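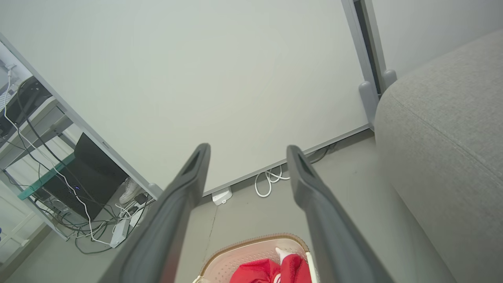 **Nollbridge, September 18, 2026** – The Skummont Clinic will open a weekly program next month for adults with long-term tension headaches. It will be run from the ground floor of the Bensaid building, where the clinic already holds its back pain sessions.

Referrals have gone up since May, when the clinic began taking patients from the Mekolham area after the pain service there closed. The waiting list for a first visit now stands at 112 people, and the clinic says many of them report headaches on more than half the days of the month.

The program lasts six weeks. Patients will meet in small groups with a physical therapist and a nurse, and each person will also get one private visit to go over medicines. Sessions cover neck and shoulder exercises, sleep habits, and how to keep a headache diary. Part of one session deals with overuse of pain relievers, a common problem in people who take them several times a week and one that can make headaches more frequent.

Tension headaches usually cause a dull, pressing pain on both sides of the head. They are the most common kind of headache, and for most people they pass in a few hours. In the long-term form they come on 15 or more days a month for at least three months.

The clinic tried a shorter version of the course last winter. It sent a survey afterward to roughly 100 patients, and most of those who replied asked for more time on exercises and less on paperwork. The diary has been cut to a single page as a result.

A doctor's referral is required. People who have already been seen at Skummont for headaches in the past year can ask the front desk to add them without a new one. Evening places are limited – anyone who can only come after work should say so when booking.

A sudden, severe headache, or one with fever, confusion, weakness or trouble speaking, needs emergency care and should not wait for an appointment.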